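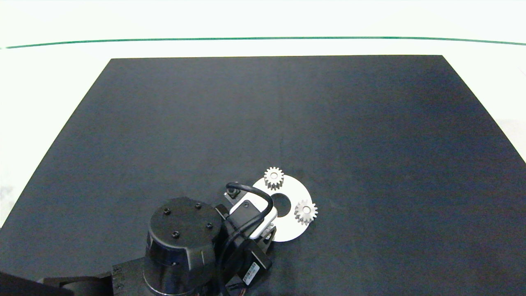

Carolina Vilela could name a gear by its teeth, and she'd have happily told you so on the bus. Bevels she loved best, then worms, then the big soft-spoken helicals that came down from Prendon in straw. But it was spur gears that had got her out of bed at five that September morning, and by the time the light came in over Lodel the table was ready: the white top wiped, the dark mat squared up on it, the flat white ring laid on the mat with its dark hole in the middle, and two small grey spurs sitting on the ring, one of them poking its teeth out past the rim like a child leaning over a balcony. She thought they looked splendid.

They belonged to the Cârstea clock. It had stopped in the square seven years ago, at some hour people still argued over, and the town had got used to it the way you get used to a draught. Then the Brirnex works closed and sold off its drawers, and in one of them, under a heap of washers, Carolina had found a paper packet with the number 1339 pencilled on it. The same number was scratched inside the clock case! She had gone up the ladder twice with a torch to make sure.

"It'll be a coincidence," said her brother, who had come round for milk.

"Look at them, though," said Carolina. "Look at the shape of those teeth. Short, square, sensible. Somebody cared about those."

He looked. He had a bit of toast in his hand and she moved him back from the mat by the elbow.

What she wanted to know was how they would sit together. You can measure a gear all day long and it will tell you plenty, but put it beside its neighbour, let the one walk round the other, and you learn what sort of company it keeps. She had done this with over 50 pairs from the Brirnex drawers and she wasn't the least bit tired of it. Some pairs grumbled. Some ran so sweetly that she did them again just to hear it – a tiny dry purr, like a cat in the next room. 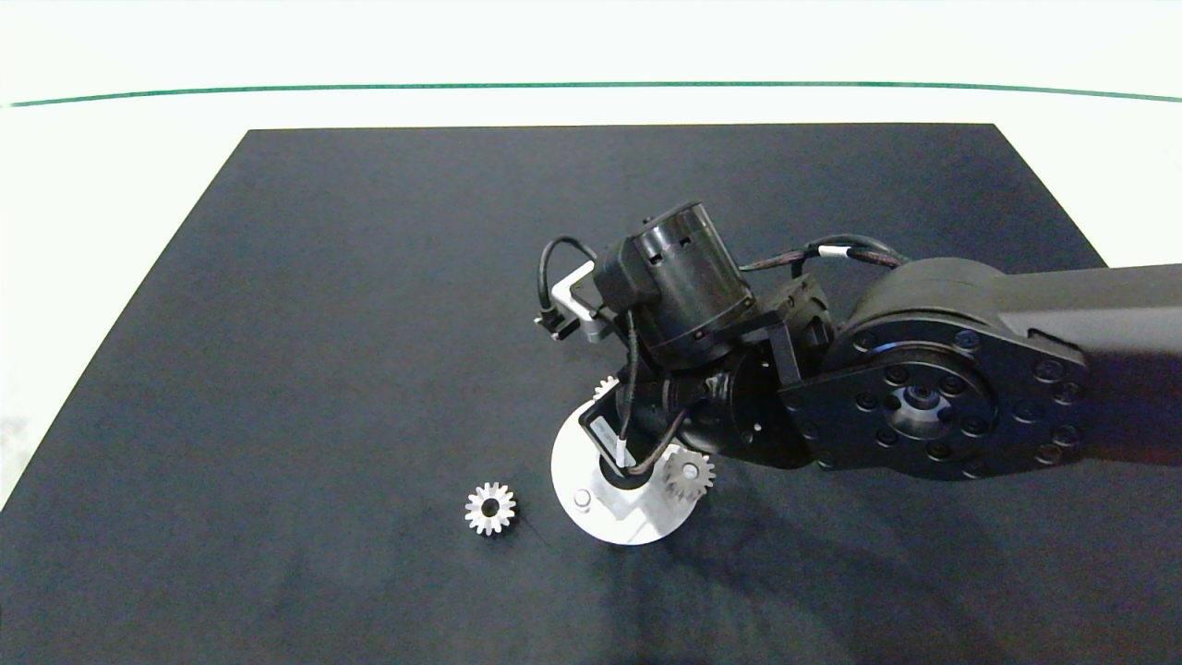 And after the spurs there would be the bevel, the silver one with the pointed teeth, which she was saving the way other people save the icing. A bevel turns a corner. All that effort coming along in one direction, and off it goes in another, up to the hands and out to the whole square. She had tried to explain this at her aunt's birthday and had been given more cake.

"So if they fit," said her brother, "what happens?"

"Then I carry them up the tower in my coat pocket."

"And the clock goes?"

"The clock might go." She was grinning, she couldn't help it. "It might go for a minute and stop. But think of it, a whole minute!"

He put the milk down on the windowsill and pulled up the other stool. Outside, the baker was dragging his shutters open, and the square had its usual pigeons. Carolina bent close over the table and held her breath.

"Go on, then," he said. "Which one's first?"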